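4.2 Listing length and time to let

The sample holds 1,779 short-term rental listings in Wondum and Koller, gathered through August. Listings with fewer than 52 words were left out. Homes near a tram stop were let after a median of 19 days. In Vilar, a suburb of Koller, the wait was longer, and some 300 of the listings there gave no floor area at all. Furnished homes drew more inquiries in both cities, but the effect weakened once rent per room was held constant. The Drakent index was used to adjust rents for season.

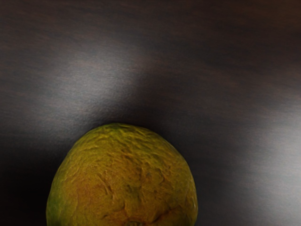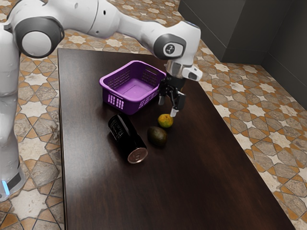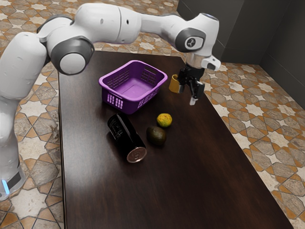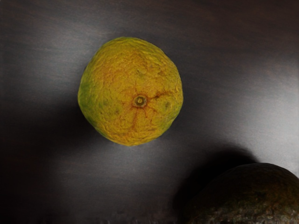 Figure 3. Rendered views: citrus fruit (first and fourth); robotic arm and dark brown wooden table (second and third).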